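Hand-held gripper recordings: how many demonstrations, and what to do with the bad ones?

Posted in May by marek_tl

Hello all. I am collecting demonstrations for a cloth task with a hand-held gripper, with a wide lens near the fingers and a marker on the tracked unit. The project is called Cavari and it is small: I do the recording in the evenings and train the policy on one machine. The task is to take hold of a checkered cloth and bring it to a flat state on the table. Later I want to add more household objects, but for now I want only the cloth to work.

Until now I have 369 episodes. Of these I have marked many as "doubtful", and this is my problem. In some of them I grasped the cloth, lost it and grasped it again. In others my tracking has a gap of less than a second, and the software fills the gap with a straight line. I also have episodes where something stands close to the lens for a long time and covers a good part of the view.

My first idea was to delete everything doubtful. But then I am left with only very clean episodes, and I am afraid that the policy will not know what to do after its first mistake. My second idea was to keep everything, and the result of that was a policy that hesitates above the cloth and sometimes closes the fingers on air.

I also do not know if I should keep the room the same. At present I record with the usual things lying near, and the view is quite full, with dark objects in front and the checks of the cloth behind them.
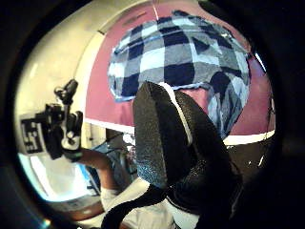

oduya_bench: Keep the lost grasps and throw away the tracking gaps. These are two different kinds of bad and you have put them under one label. When you lose the cloth and take it again, every action in the recording is one that you did, and the policy can learn from it. When the software draws a straight line, it teaches a motion that did not happen. I would cut these episodes even if the gap is short.

I should have written also that the episodes are between 6 seconds and almost a minute long. The short ones are nearly all from the beginning, when I placed the cloth always in the same corner. Maybe this matters for the answers, so I add it now. The learning system is a diffusion policy with the standard settings. I did not change the horizon.

Thank you for any advice. Please excuse my English.

renske.v

Posted 4:40 p.m.

I had almost the same situation with a towel task, on a project named Clorero, so I can tell what I did. It is maybe not the best way.

First, I agree with the reply above about splitting the label. I use three: "clean", "recovered" and "broken". Broken means that the pose cannot be trusted. I do not train on broken episodes at all. Recovered episodes I keep, but I cut the start of the failed attempt, so that the policy sees the recovery more often than the mistake itself. You do this by hand and it is boring work – I did it for one weekend and after this I was faster.

Second, the hesitation. In my case it did not come from the doubtful episodes. It came from me. I was waiting above the towel before each grasp, thinking where to take it, and the gripper was standing still in the recording. The policy learned to stand still too. Please look at the speed in your episodes just before the fingers close. If you find long pauses, remove the still part, or decide the grasp point before you start to record.

For the covered view: I would keep these episodes if the cloth comes back into view before the grasp. If you grasp while you cannot see the cloth in the recording, the policy has no information to learn from, even if you saw everything well with your own eyes. I made this mistake many times, because I looked over the gripper and forgot that the lens is lower than my head.

About the room, do not clean it too much. Move things between sessions, and change the light when you can. We went to 1,716 episodes in the end, but the change from one room to 2 rooms helped us more than the last several hundred episodes did.

tapio_k

Posted 9:15 p.m.

More data. For cloth you always need more data. Also check your gripper calibration, mine was wrong for a month and the fingers closed on air the same as yours.

lgf_workshop

Posted 11:05 p.m.

One small thing to add to the long answer. Your early episodes with the cloth always in one corner can do harm if they are a big part of the set. Try training without them before you record anything new, it costs you only one night of computing. And keep some episodes from each session apart for validation, including the messy ones. Do not trust the validation loss alone for this kind of policy. Mine looked worse and worse while the real folding got better, so now I run the same starting positions on the arm each time and write down how far it came.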